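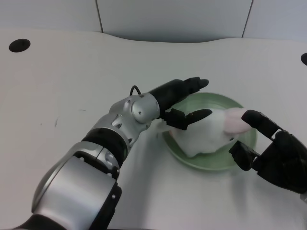
4.2 Soft things on plates

I keep getting asked whether our robot can do the dishes yet, and my usual answer is that I'd settle for it clearing a plate. Rigid stuff went fine for us. Cups, spoons, a stapler, all good. Then Hatsue Ueda suggested we try things that squish, and our nice numbers fell apart. Figure 3 gives you the basic setup: a pale green dish with a raised rim, something white and fluffy on it, and one black hand coming in from each side. The left thumb is down by the fluff and a finger of the right hand is touching near the pink end, so you'd think the hard part was over. It wasn't! We ran 100 trials with the Urnow controller, and the fingers kept closing on a fold that simply gave way (I watched far too many of these).

Figure 3. Both hands at a soft object on a plate.

The rim gave us trouble too. A lower finger has to come in over it, and if the planner treats the plate as furniture, the plate gets dragged along for the ride. Younes Hegazy rewrote that bit so the dish counts as a second movable object, and dragging dropped to 8 trials. I was thrilled, though each attempt now took 14 seconds longer, and my kid can clear a whole table while the thing is still thinking.

So, can it do chores? I'd trust it with one plate at a time, with me standing there. We haven't tried stacks or anything greasy, and Section 5 gets into why two hands sometimes did worse than one when they pulled on the same fold.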